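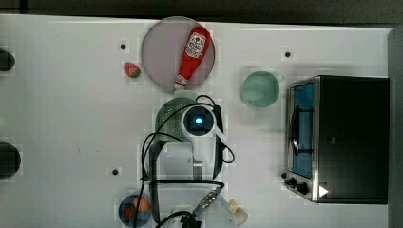 Uzma Rajput

Term Project Report: A Shared Work Table for a Small Kitchen
Course: Household Space and Storage
Group: Uzma Rajput, Irfan Jatoi, Comfort Akolgo
Submitted May 2018

1. Background

The Havdale residence has one kitchen per floor. Each kitchen has a sink, a wall cabinet and one table where all the food preparation gets done. Residents told us the table is always full. Our project looked at which everyday items should stay on the table and which should be put away after use.

We sent a short survey to everyone in the building and got 77 replies. The most common complaint was that there is no clear place to cut or mix anything. The second was that things get left on top of other things. The third was that the colander is never where people expect it to be.

2. What we used

We worked with a plain white tabletop and a set of ordinary items: a black toaster oven with a glass door, a round plate, a green bowl, a red ketchup bottle and a green colander. We added a small toy strawberry to stand for loose food, because real fruit would have had to be replaced over the length of the project.

The plate, the bowl and the colander were chosen because they take up a lot of table for what they are. All three are wide, and people tend to leave them sitting out. The ketchup bottle was chosen for another reason. In the survey many people said that bottles end up lying down on whatever is nearest, and we wanted to try that too, with the bottle laid across the plate.

3. Method

We tried three layouts. In Layout A everything was left out, with the toaster oven to one side and the other items spread over the remaining space. In Layout B the bowl and the plate were stacked and the colander was hung up. In Layout C only the toaster oven stayed, and the rest went into a Clutport bin under the table.

Nighat Sandhu and Kevin Cuadros, who live on the second floor, each made the same simple lunch in all three layouts. It was pasta with a sauce and a piece of toast. Irfan timed the lunches and Comfort wrote down every time someone had to move an item to get at the space behind it. We did not time the boiling, only the work done at the table.

4. Results

Layout A was the slowest for both people. Kevin took 229 seconds and almost all of the extra time went on moving the bowl and the colander back and forth. Layout C was quick to start but slow to finish, and Nighat said she disliked bending down for the plate with her hands full. Layout B was the one both of them preferred.

The toaster oven needs more room than its own size suggests. The door has to open, and the space in front of it can't be used while someone is making toast. In our first version of Layout A we had put the plate too close and had to start over.

5. The colander

The colander took up more of our discussion than any other item. It is a long oval shape with a handle at each end, so turning it changes how much of the table it blocks. Set at a diagonal, it reaches into the space on every side of it.
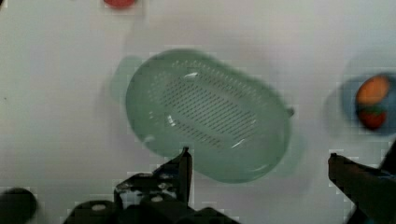

Can a long oval colander be left on the table to finish draining?

It can if there is a tray under it, but water comes out through the holes in the base and will spread on a flat tabletop. We would drain it over the sink first and then move it.

In Layout B we hung the colander by one handle from a hook on the side of the cabinet. The hook was a Mirani one that we already had. It held well, although the handle has to be pushed on firmly.

6. Recommendations

Keep the toaster oven at one end of the table and leave the space in front of the door clear.
Stack the bowl on the plate when neither is being used.
Stand bottles up in the cabinet.
Hang the colander near the sink.

7. Limits

Only two people cooked, and they made one kind of meal. We would like to repeat the test in August with residents from other floors and with a deeper table. Ours was 600 mm from front to back, and the tables on the upper floors are a different size.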